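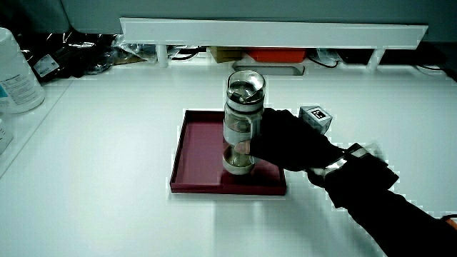
"You learn who's listening": Hashini Karunaratne on running a small-town paper in exile

I'd been trying to get Hashini Karunaratne on the phone since before Easter, so when she finally rang me back, on a bad line and with somebody hoovering behind her, I dropped everything and grabbed a pen.

For those who don't know her, she edits the Mallach Letter, a weekly news sheet for people from Gramuvov who've had to leave. It goes out by email to 800 readers and it's put together by a staff of 3, her included. Two of them have never met in person, which I found amazing, but she just laughed.

"Mirta and I have argued every day for years," she told me. "I don't need to know how tall she is."

That's Mirta Quezada, her deputy, who handles the court reports. And it was the courts I wanted to ask about, because the trial of Xuelian Yin, the reporter picked up outside the harbour offices last winter, is meant to open in July. Hashini isn't holding her breath.

"It's been put back before," she said. "Her lawyer gets a phone call the night before, never a letter. So we don't print 'the trial will start'. We print 'the court says the trial will start'. Readers notice that sort of thing."

I asked what the charge was and she sighed (quite a long one!). On paper it's publishing a list of officials without permission. The list had 135 names on it and most of them, she says, were already pinned up on a noticeboard in the council lobby, where anyone paying a water bill could read them. 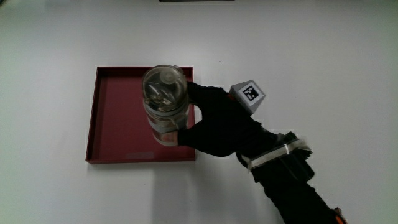 "So you can be arrested for copying down a noticeboard," I said.

"You can be arrested for copying it down and being Xuelian," she said. "She'd written about the harbour contracts. Everybody at home knows that's what this is."

We talked a bit about Xuelian's family then, and Hashini was careful, as she should be. Jiahui Feng, a cousin, has been speaking for them and wants the case kept in the news. Other relatives would prefer things quiet. "I can't tell them they're wrong," Hashini said. "I'm not the one who has to buy bread there."

Money's tight, naturally. They had a grant and it ran out, and now 200 subscribers pay what they can. She'd like to take on one more writer but she'd rather keep the lawyers' fund going first, and that was that.

Before she went I asked whether she ever thinks about packing it in. There was a pause, and the hoover stopped as well.

"On press night, always," she said. "Then someone writes in to complain that we've spelled their village wrong, and I get up and fix it."

She's promised to ring again once there's news of the hearing.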